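Section 4. Setting Out the Rastska Mosquito Trap

Read this section before you open the lure sachet. Once it is open, the lure starts working on every mosquito in the neighborhood, including the ones who were happy where they were.

The Rastska catches egg-laying females of the container-breeding kinds, the ones that grow up in flowerpot saucers and forgotten buckets. It does not catch wasps, moths or the neighbor's cat, though all of these will investigate. If your trouble comes from a marsh or a drainage ditch, call your local mosquito control office. They own a truck.

4.1 What you need

The trap body, the black funnel, the screen, one sticky card, one lure sachet, and a watering can you don't mind smelling of hay for the rest of its life. The Herach edition also has a rain hood, packed flat under the tray. People throw it out with the cardboard. Check the cardboard.

4.2 Choosing a spot

1. Pick a place in full shade, at ground level, out of the wind. Under a shrub is good. Behind the trash cans is better, if less flattering to your yard.

2. Keep the trap well away from where you sit. Buyers like to put it beside the patio table, where they can watch. You will be inviting mosquitoes to dinner and then providing dinner.

3. Walk the yard and tip out any standing water: saucers, toys, tarps, the wheelbarrow, the birdbath you were going to clean in April. The trap has to be the most attractive puddle on the property, and it can't compete with a clogged gutter.

Note: If you are using 2 traps, put them on opposite sides of the house. Side by side, they mostly share customers.

4.3 Filling and assembly

4. Stand the trap body on level ground. Pour in water up to the molded line marked FILL. The line marked MAX is for people who live on slopes, and Plundora regrets including it.

5. Cut the sachet along the dashes and drop the lure tablet into the water. Wear gloves. The tablet is made of fermented grass and smells like a barn with a secret.

6. Press the screen down over the water until it clicks on both sides. The screen keeps adults from reaching the water and keeps anything that hatches from leaving.

Caution: Never run the trap without the screen. An unscreened trap is a mosquito nursery for which you have paid full price.

7. Peel the backing from the sticky card and slide it into the funnel, glue side facing in. Hold it by the corners. If it sticks to your glove, take off the glove. If it sticks to your hair, use vegetable oil and patience.

8. Seat the funnel on the body and turn it clockwise until the arrows meet. Fit the rain hood if you have one.

4.4 The first weeks

Leave the trap alone. Early catches are small, and a low count on the card says very little about the yard. Heriberto Cuervo, who ran our field trials, checked his own trap every hour on the first day and reports that he was bitten each time.

9. Look at the card once a week. Top up the water to FILL if the level has dropped.

10. Replace the card when it is full or dusty. Fold the old one glue to glue and put it in the household trash.

11. Replace the lure at the start of each month. Empty the old water onto dry lawn or gravel, where any larvae will dry out. Do not pour it into a pond, a storm drain or another container.

Caution: Rinse the trap with plain water only. Soap, bleach and anything labeled Mountain Breeze will put females off for weeks. Do not add larvicide to the tank unless the label on the product allows that use.

4.5 If the card stays empty

Check the shade first, at midday, in person. A spot that is cool at breakfast can be an oven by lunch. Then check the water, the arrows on the funnel, and whether the backing is still on the card. This last one accounts for more calls than we are allowed to print.

If all of that is in order, move the trap to another shady corner and give it two more weeks. It is possible that you don't have many mosquitoes, in which case please accept our congratulations and keep the receipt.

4.6 Cards and refills

Lure and cards are sold together as the Đặng refill pack. Older cards with a white border fit the current funnel but need trimming at the notch. Store unopened lure somewhere cool and dry, away from food, and preferably away from the good towels. 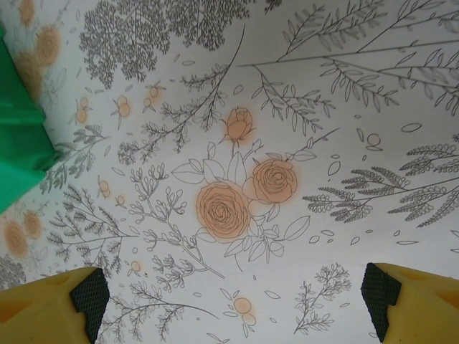 Opened lure does not keep. Use it the same day or seal it in a jar and throw it out with the trash. Before the first hard frost, empty the trap, rinse it, let it dry, and store it upside down indoors. Winter storage of the funnel is covered in Section 5.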